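Adapting a Short Story for the Musical Stage: Report on "Drarovell"
Musical Theater Workshop, Final Project
Wai-kit Chow

1. Background

The assignment was to take a piece of prose in any style and turn it into a one-act musical with at least six songs, then present it as a staged reading. I picked a short story I wrote in my first year, set in a ferry town named Drarovell. Two sisters, Danis and Marar, inherit a ticket office and disagree over whether to sell it. The story is mostly inner thoughts and has very little dialogue, so it was a hard choice for the stage.

2. Finding the songs

I started by marking every place in the story where a character wants something and does not say it. There were 11 of these places. My first outline gave each one a song, and the result ran far too long. Several songs also repeated the same feeling. Marar had two ballads in a row about leaving home, and the second one told the audience nothing new.

After the first table read I merged or cut songs until seven were left. The biggest cut was the opening number, which introduced the whole town. The reading now starts with Danis alone at the ticket window, counting change and singing under her breath. The town comes in later, during the ferry bell song.

3. The music

I wrote for piano and 2 singers, with a third actor covering the smaller parts. Danis sings mostly in short phrases that stay inside a fifth. Marar has longer lines and more leaps. When they finally sing together in "Low Water," they trade, and Danis gets the long line for the first time. I planned this early, but it only worked after I moved the song down a whole step - our Danis was straining on the top notes and the words were lost.

The ferryman, Jitden, speaks in rhythm over the piano and does not sing until the last scene. In rehearsal the spoken parts drifted away from the beat. I rewrote the accompaniment with a steady left hand, and that helped the actor stay in time.

4. Rehearsals and the reading

We rehearsed in the evenings for most of April. Scripts stayed in hand and there was no set apart from chairs and music stands. The pianist asked for cue lines in the score, which I had left out. I would put them in from the start next time.
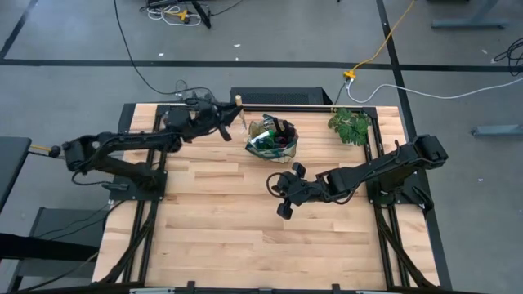

The reading was held in the small studio, which seats 100. The full script with lyrics came to 410 lines, and the running time was a little under the limit set in the assignment. The ferry bell song got the most laughs. The argument scene before "Low Water" felt slow, and two written comments said the sisters explained too much before they started singing.

5. What I would change

The argument scene needs to be half as long. I would also give Marar a reason to stay in the room, because at present she could walk out at any point. The final song ends on an unresolved chord, and some people in the audience did not know the piece was over. I still like the chord, but the lights or a last line of dialogue would have to do more of the work. A revised score is in the appendix, with the new key for "Low Water" and the cue lines added.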